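Rules for Robot Helpers (and the People Who Teach Them)

You know how there are rules for the swimming pool? No running, no diving in the shallow end, wait for the whistle? Robots have rules like that too, and so do the people who work with them. I think robot rules are really fun to read, so I'm going to share some with you!

I work at Hapeta, a workshop in the town of Clenenport. We teach robots to tidy up. A robot doesn't know how to pick up a hat until it has seen it done over and over, so first we people do it ourselves, with grippers we hold in our hands. A gripper is a bit like a pair of tongs. It has two fingers that open and close, and it has a camera that watches what the fingers are up to. Later on the robot learns from what the camera saw.

Our rule book is called the Predellow rules, and it has 296 of them. Don't worry, I'm only going to tell you a few!

Rule one: know what you're picking up

Before you close the fingers on anything, look at it. Is it hard or squishy? Could it break? Could it pinch somebody? A glass needs a gentle squeeze. A hat can take a bit more, but you still don't want to yank it, or you'll stretch the knitting.

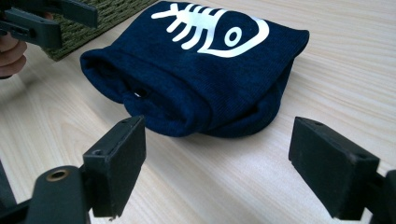 A fishbone hat on the table, with the gripper fingers open wide.

You should also leave plenty of room. If the fingers start out too close together, they'll bump the thing you want and push it away. Try it at home with kitchen tongs and a sock (ask first if you can borrow the tongs!) and you'll see what I mean. Open wide, go slowly, then close.

Rule two: clear the table

Only the things you need for the job get to stay out. No snacks, no pencils, and definitely no cups of juice! Cables have to be kept out of the way of your hands and your feet, too. I check mine every single time, and I still found one wrapped around my shoe last Thursday. 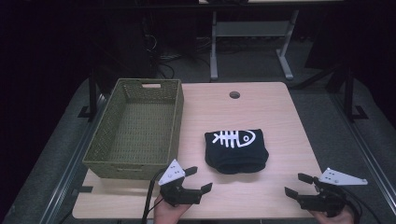

When two grippers are working at once, there's an extra rule. You decide before you start which one will do what. Maybe the left one holds something steady and the right one does the lifting. If both go for the same spot, they can crash, and then you have to stop and check them for damage.

Rule three: be careful around edges

Putting something into a container is harder than it sounds. The sides get in the way, and a corner can catch your gripper or your sleeve. We practice this a lot with a job called Vondanel, where things have to go in neatly without knocking the container over. 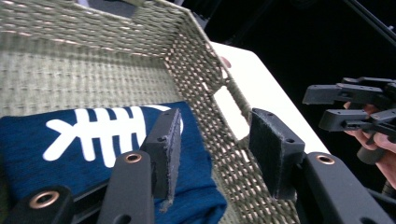
Tight spaces are where I slow right down, and the rules say everybody should. You have to think about the fingers and the arms behind them, because all of it takes up room. A woven basket like ours, with its high walls and a handle hole in the side, gives you lots of places to bump into. Soft things bunch up in there as well, so look for a fold you can hold on to and leave the rest alone. And if you get stuck? Stop, open the fingers, and back out the way you came in.

Rule four: anyone can say stop

This is my favorite. In our workshop, anybody at all can say "stop," even if it's their very first morning. When you hear it, you stop moving right away. You don't finish what you were doing first, and you don't ask why until everything is still.

Big robots have a stop button that does the same job. It's usually red, and it has to be easy to reach. We test ours at 9 in the morning, before any robot is allowed to move.

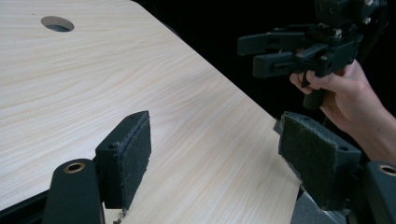 We have a rule about resting, too. After 20 minutes of practice you put the gripper down and wiggle your fingers. Tired hands get sloppy, and a robot that learns from sloppy hands will be sloppy too!

If you'd like to write robot rules of your own, pick one small job, like putting away your hat. Write down every step, then get a grown-up to pretend to be the robot and do exactly what your rules say. Mine put the hat on the dog, so I had to go back and add a rule.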